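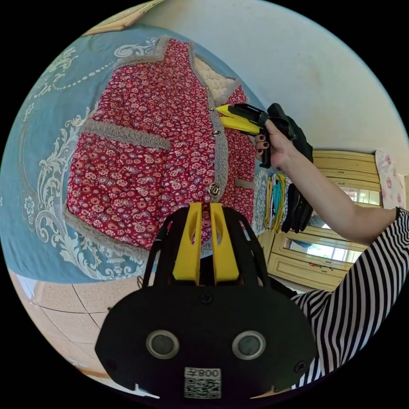 Teilnehmende gesucht: Textilien falten und ablegen im Schlafzimmer

Padley vergibt für das Projekt Soko Plätze an Personen, die Kleidungsstücke nach schriftlicher Vorgabe ausbreiten, falten und ablegen. Gearbeitet wird in möblierten Wohnräumen am Standort Drakthorpe. Die Tätigkeit ist vergütet und als kurzfristige Beschäftigung angelegt. Beginn ist im Juli.

Gegenstand der Tätigkeit

Bearbeitet werden Oberbekleidung und Bettwaren: gesteppte und gefütterte Westen, Strickwaren, Hemden, Tagesdecken. Arbeitsfläche ist in der Regel das Bett mit aufgelegter Tagesdecke. Gefütterte Teile tragen stärker auf als einlagige und werden nach einem eigenen Faltschema bearbeitet. Knöpfe und Taschenklappen sind vor dem Falten glatt zu legen. Zum Arbeitsplatz gehören außerdem Kleinteile und einfaches Werkzeug, die nach Raumplan einzuordnen sind. 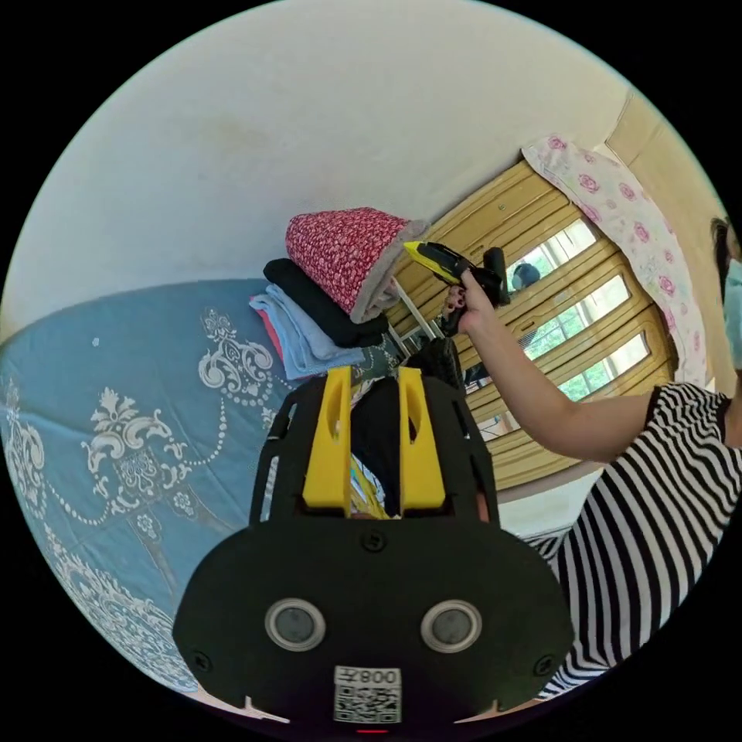

Arbeitsplatz am Bett, gelbes Cuttermesser in der Hand

Messer und andere Schneidwerkzeuge werden ausschließlich mit eingezogener Klinge weitergereicht und nicht auf Textilien abgelegt. Eine Unterweisung erfolgt vor dem ersten Durchgang und ist zu unterschreiben.

Umfang und Vergütung

Ein Einsatz umfasst 12 Durchgänge mit Pausen nach Plan. Pro Person sind bis zu 40 Einsätze möglich. Die Höchstvergütung bei voller Teilnahme beträgt 1.956 Euro brutto. Abgerechnet wird je abgeschlossenem Einsatz, abgebrochene Einsätze werden anteilig vergütet. Fahrtkosten innerhalb von Drakthorpe sind enthalten. 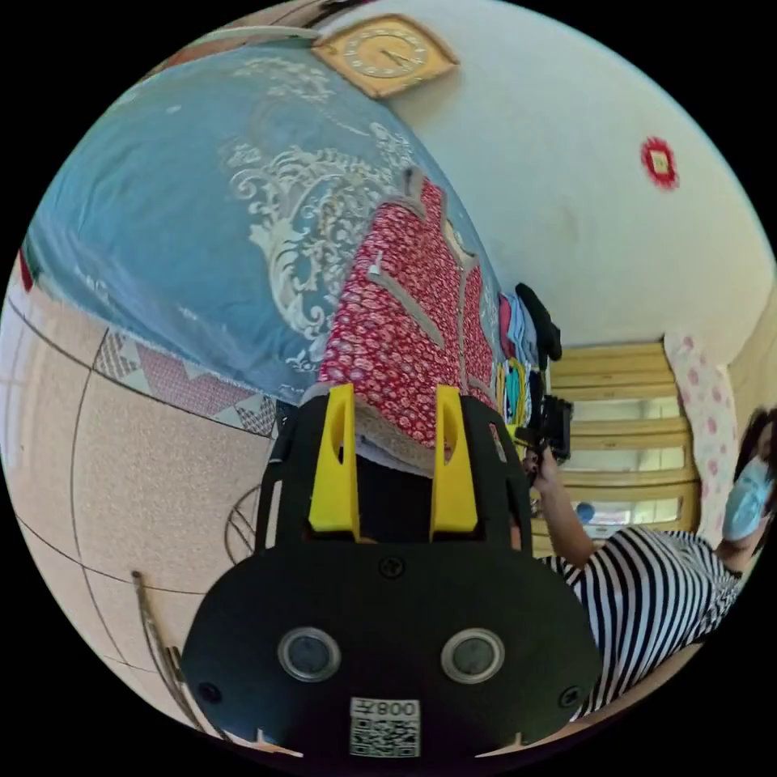 Anforderungen

Mindestalter 18 Jahre
Beidhändiges Arbeiten im Stehen und in leicht gebeugter Haltung
Deutschkenntnisse, die zum Lesen der Faltanweisungen ausreichen
Keine bekannte Kontaktallergie gegen Kunstfasern oder Waschmittelrückstände
Geschlossene Schuhe

Erfahrung in Wäscherei, Hauswirtschaft oder Textilverkauf ist von Vorteil, wird aber nicht vorausgesetzt. Linkshändige Personen werden ausdrücklich zur Bewerbung aufgefordert.

Ablauf eines Durchgangs

Das Kleidungsstück wird mit der Vorderseite nach oben ausgelegt, geglättet und nach Schema gefaltet. Bei Westen mit Plüschfutter wird die Faltkante nicht gepresst. Anschließend wird das Teil angehoben, umgesetzt und am vorgegebenen Ort abgelegt. Löst sich die Faltung beim Umsetzen, ist der Schritt zu wiederholen und im Laufzettel zu vermerken. 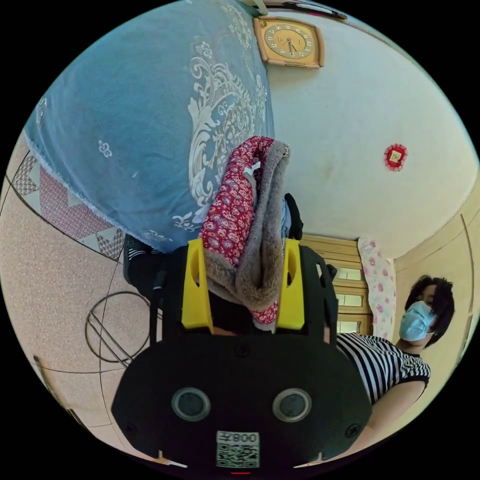
Bewerbung

Bewerbungen nimmt die Firma Bailly im Auftrag von Padley über das Kontaktformular entgegen. Anzugeben sind Körpergröße, Händigkeit und verfügbare Zeiten. Lebenslauf und Lichtbild sind nicht erforderlich. Insgesamt werden 100 Plätze vergeben, die Zuteilung erfolgt nach Eingang. Kennwort: Soko Textil.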